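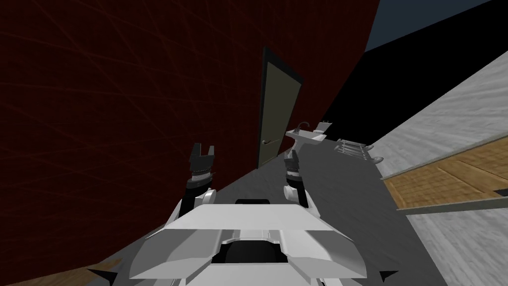 Front Desk and Guest Host, Honura House

Part-time to start, with room to grow
Evenings and some mornings
Reports to: Qianru Xiong, House Manager

Hello, and thank you for stopping to read this. We know job ads can be a slog, so we'll try to tell you what the work is like and let you decide if it sounds like you.

Honura House is a small residential retreat for people who write, translate, compose and otherwise make things that need long stretches of quiet. Guests come for anywhere from 3 nights to a couple of months. They get a room, a desk, a decent lamp, dinner if they want it, and (we hope) the feeling that somebody in the building is glad they came. That last part is where you come in.

We are looking for a guest host to look after the front desk in the evenings, help with breakfast on the mornings when our kitchen is short a pair of hands, and generally be the friendly person people turn to when the heat won't come on or they've lost the only copy of their seating chart for an opera. (She found it. It was in the bread box.)

What the job is like

Most evenings begin at 4:00 p.m. You'll read through the day's notes, check who is arriving, and make sure the rooms are ready with towels, a key and a handwritten card. Please do write the cards by hand, even if your handwriting is terrible. Guests keep them! One of our regulars has hers tucked into the back of a dictionary and brings it along each time she visits.

Arrivals tend to come in with the late bus. Some people want to talk for an hour about their trip and some want to be shown their room and left alone until spring, and a good part of the work is telling which is which. You'll walk each guest through the house, explain the quiet hours, and show them how to work the shower on the second floor, which has opinions.

Dinner is served at 7:00 p.m. You aren't expected to cook, though you'll carry dishes, pour water and sit down to eat with everyone if you'd like to. We hope you will. After dinner you'll tidy the library, answer emails about bookings, and lock up at 10:00 p.m. On quiet nights there is a fair amount of time to read.

Breakfast shifts run from 6:30 a.m. until the last plate is washed. There is a lot of toast. Our house cat, Pan, will tell you that he hasn't been fed, and you should check the chart by the pantry before you believe him.

Bookings are kept in a program called Flimo, and we'll teach you that. It's a bit old-fashioned but you'll have the hang of it by the end of your first week. If you can send an email and use a spreadsheet you already know enough.

Who we're hoping to meet

You may have worked in a hotel, a library, a school office or a busy diner. You may have spent the last ten years raising children and settling arguments about the remote, and we'd count that too. We care much more about how you treat people than about what your last title was.

You should be comfortable:

- being on your feet for a good part of the shift
- carrying a suitcase up 2 flights of stairs (we have no elevator, and writers pack books)
- working on your own late in the evening
- keeping what you overhear to yourself
- speaking and writing everyday English; a second language is a lovely bonus

You do not need to be an artist. A few of our staff are, and a few would much prefer to talk about baseball. Both kinds get along fine at dinner.

Pay and the rest of it

We pay by the hour and will give you the rate in our first phone call, before you spend any more of your time on us. You'll have a meal on every shift, paid sick leave from your first day, and a small fund of $200 a year to put toward a class of any sort. Last year's classes included bookbinding, small engine repair and Portuguese. After your trial period you can also book 3 free nights in the house during the slow season, for yourself or someone you're fond of.

The trial period is 100 working hours. Around the middle of it you'll have a sit-down with Qianru, with coffee, to talk about how things are going from your side as well as ours.

We'd like someone to start in January, when the house is calm and there's time to learn properly. If you're the right person and need to finish something else first, please apply anyway and tell us.

Getting here

The house is at the top of Prusteleo Lane, a short uphill walk from the bus stop. There's staff parking behind the kitchen and a covered spot for bikes. The lane does ice over in winter - bring boots.

How to apply

Please send us a letter, one page or so, telling us about a time you made someone feel welcome, or a time someone did that for you. A resume is helpful but it can be short. Address both to Qianru Xiong and drop them in the mailbox at the gate, or use the contact form on our website and choose "Work with us."

Qianru reads every letter herself and answers all of them, although it can take her a little while in the busy months. If you need the interview set up in a certain way, or you'd like to see the stairs before deciding, say so in your letter and we'll arrange it.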